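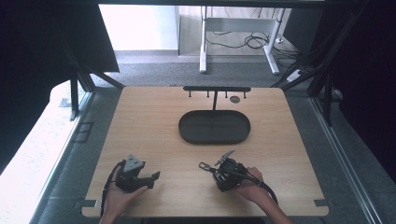
Junio, casi medianoche

Llevo todo el día con olor a vinagre en las manos y no se me va ni con limón. Hoy ha sido el primer día de la limpieza "nueva" en el hostal, la de los productos sin cloro, y vengo con la espalda hecha polvo pero contenta, mira tú. Doce habitaciones entre dos personas, con los cubos nuevos y esas pastillas de Trundis que se echan en agua y hacen burbujitas como una aspirina. Huelen a algo entre pepino y piscina. Para los espejos van de maravilla, para la cal de las duchas ya te digo yo que no, ahí he acabado con el vinagre de toda la vida y frotando.

Lo de las toallas sigue dando guerra. Pusimos el cartelito en enero (el de "si la cuelgas, la reutilizas", en tres idiomas) y la gente lo lee, le parece muy bien y luego deja las cuatro en el suelo de la ducha. Una señora muy simpática me ha parado en el pasillo para felicitarnos por el compromiso con el planeta y al entrar en su cuarto he encontrado el aire acondicionado a tope con la ventana abierta de par en par. ¡De par en par! Lo he apagado, he cerrado y he seguido con las sábanas.

Por la tarde he hecho las cuentas del agua, que me daban una pereza horrible. Desde que cambiamos los cabezales de ducha por los de Jellik hemos bajado 68 litros al día, que para un sitio tan pequeño como el nuestro a mí me parece una barbaridad. Lo he repasado con la calculadora por si me había comido un cero, y no. Eso sí, ya hay dos quejas por escrito de que la ducha "no tiene alegría". La del segundo piso la probé yo misma la semana pasada y algo de razón llevan, para aclararte el pelo largo te tiras un buen rato. Igual en esas dos habitaciones vuelvo a poner los viejos y no se entera la hoja de cálculo.

Otra cosa: los botecitos de gel. Me quedan 250 en el almacén de cuando los pedíamos por cajas y no sé qué hacer con ellos. Tirarlos me parece un pecado y ponerlos en los baños al lado del dispensador es una tontería, porque se los llevan todos. He pensado en preguntar en el comedor social del barrio, que alguna vez han pedido cosas de aseo. Mañana llamo. O pasado, que mañana viene la furgoneta de Demirtaş con la ropa blanca y eso me come la mañana entera, y como vuelvan a mandarla envuelta en plástico individual me va a oír hasta el conductor. Se lo he dicho ya por teléfono y por correo, que la metan en los sacos de tela, que para eso los compramos.

El desayuno, en cambio, me tiene feliz. Hemos quitado las mermeladas de monodosis y hemos puesto tarros grandes, y el de albaricoque se lo han terminado antes de las nueve. Sobra muchísimo menos pan desde que lo cortamos al momento. Lo que sobra lo tuesto yo y me lo como con aceite, así que estoy desayunando dos veces y se me nota, pero bueno.

Y queda el papeleo del sello Rakholm, que me quita el sueño. Faltan 30 días para la visita y todavía tengo en blanco el apartado de residuos, que pide pesar la basura por tipos durante una semana. Pesar la basura, con la báscula del baño, supongo. He dejado la carpeta abierta encima de la cama para obligarme y ahora la tengo que quitar para acostarme.

Apuntar para mañana: vinagre (mucho), guantes de mi talla, llamar por el grifo del patio que gotea otra vez.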